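Student Project Report: Placing File Boxes in Office Cabinets
Kershaw Project, Trastmont Robotics Club
2023-08-25

Purpose

The Kershaw project is the club's second study of a humanoid robot doing everyday office work. The first study, Tivero, was limited to objects on an open table. For Kershaw, the group chose a task that involves furniture: opening a low cabinet, placing a file box on a shelf inside, and closing the doors. The work was carried out under the rules of the Urkudier student program, which asks each group to record its method, its results, and any changes it would make.

Method

An attempt began when the operator gave the start signal and ended when the doors were closed or the operator stopped the robot. An attempt was stopped if a box fell, if a door was pushed past the limit of its hinges, or if the robot had made no progress for 90 seconds. All attempts were carried out on carpet, at walking positions marked on a floor plan kept with the project notebook.

The group used both head and wrist views. Head views served for locating the cabinet and judging the position of the doors. Wrist views served for the last part of the reach, when the hand itself hides much of the shelf from the head. Each member reviewed a share of the recordings and entered the outcome in a common table, and a second member checked the entry.

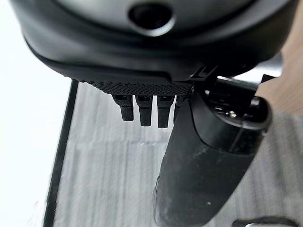
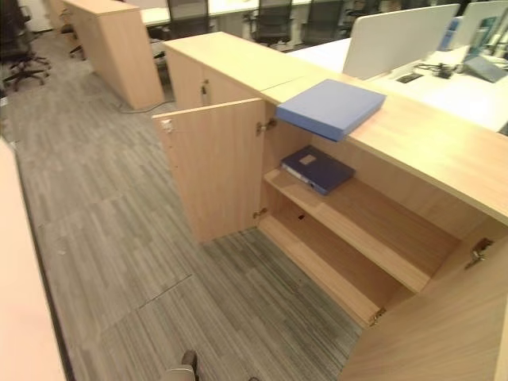
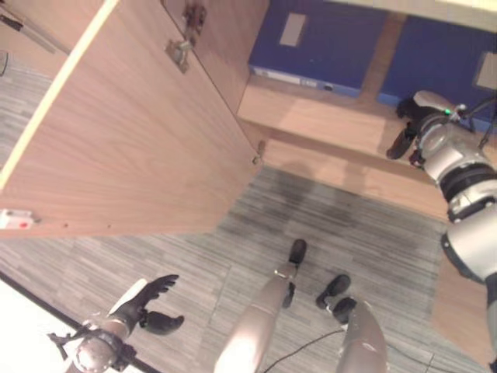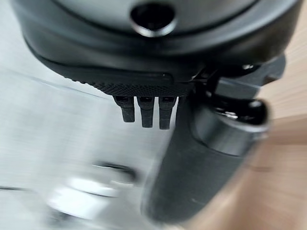 Views from the cabinet work. First and fourth: from the wrist. Second and third: from the head, with cabinet doors open.

Results

The group planned 400 attempts and completed all of them before the end of the term. In 99 attempts, the operator stopped the robot before the doors were closed. The most common cause was the position of a door. A door left partly open narrows the space for the arm, and the robot often approached from the same side whether or not the door allowed it. Time limits were the next most common cause. Dropped boxes were less frequent than the group had expected from its experience with Tivero.

Placing a box on the top of a cabinet was easier than placing it on an inside shelf. The group attributes this to the height of the shelf and to shadow inside the compartment, which made the edges of dark boxes hard to find. Lighter boxes were placed more evenly, although several were left with a corner past the edge and were counted as placed only if they stayed there after the hand was withdrawn.

The wrist views were useful but uneven in quality. During fast arm motion they were too blurred to judge distance, and a finger often covered the part of the view that mattered most. Members reviewing the recordings relied on the head view in these cases and noted this in the table.

Problems Encountered

In January, the group found that two members had been applying the rule for "placed" differently. The rule was rewritten, and the affected entries were reviewed again. This took some 2 weeks and delayed the comparison of box colors. A written rule, agreed on before the first attempt, would have avoided the delay.

Recommendations

The group recommends that the next study fix the angle of each door at the start of an attempt and record it. It also recommends a slower final reach, so that the wrist views can be used throughout. Drawers and taller cabinets were outside the limits of this project and are left to a later group. The results table, the floor plan, and the revised scoring rule are stored with the club's records.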